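How to Label Grasp Attempts Without Losing Your Mind (or Your Test Set)

Posted by Murray Tapsell, August 17, 2019

You have a pile of grasp recordings and you would like to know whether your policy is any good. The short version of this page is: decide what a success is before you look at the results. The long version exists because I did it the other way first and had to relabel everything in February.

What you need

Recordings of single attempts, one folder per attempt
A spreadsheet, or Grallero if you have it installed
Two labelers who are willing to disagree with each other
A written rule for success, a short one

Step 1. Write the rule

Ours fits on an index card: the object leaves the table, stays up for two seconds, and nothing else on the table has to be rescued. Miloslav Malý wanted a clause about "graceful" motion. Miloslav was given the job of defining graceful and we have not heard about it again.

Step 2. Sort by start state

Most people sort by object. Sort by where the fingers are when the attempt begins, then by object. A policy that looks brilliant on forks may just be getting easy starts.

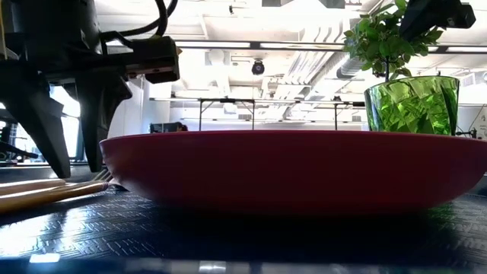

Start states get three labels in our scheme: clear, crowded and blocked. Clear means the fingers can close on the target from any side. Crowded means there is a neighbor close enough to matter. With the fingertips just above the table and two wooden-handled utensils lying near each other beside a big red bowl, the label is crowded, and it stays crowded however confident you feel. Blocked means the target can't be reached until something else moves. If two labelers pick different labels, keep the harder one and carry on with your day.

Step 3. Label blind

Rename the folders so that neither labeler knows which policy made which attempt. Han-gyeol Pyo wrote us a ten-line script for this. Before the script, our new method beat the old one handsomely. After the script, it beat it modestly, and the meeting was shorter.

Do the labeling in batches of 50. Past that, everything starts to look like a success, including the ones where the arm never moved.

Step 4. Compare the labelers

Put both sets of labels side by side and pull out every attempt where they differ. In our last batch the two labelers agreed on 46 of the 50. The other four went to Constanza Henríquez, who watches each clip once at normal speed and gives a verdict. No slow motion. Slow motion is where arguments come from.

If you disagree on more than 10 in a batch, the trouble is in your rule. Go back to Step 1, fix the card, and relabel the whole batch, including the ones you liked.

Step 5. Report by start state

Give one success rate for clear, one for crowded and one for blocked, with the number of attempts next to each. An overall average is fine as an extra line, at the bottom, in the same size type as everything else.

Common problems

The object was lifted and then slipped. Apply the two-second rule. It's why we have it.

The wrong utensil was lifted. Failure. We also keep a separate column for these, called "wrong but keen."

The recording stops early. Drop it, and write down that you dropped it. Drop it from both policies' lists the same way, even when it's one of yours.

The spreadsheet turned your folder names into dates. Set the column to text before you paste. Till Görtz can tell you how long it takes to undo by hand, and will.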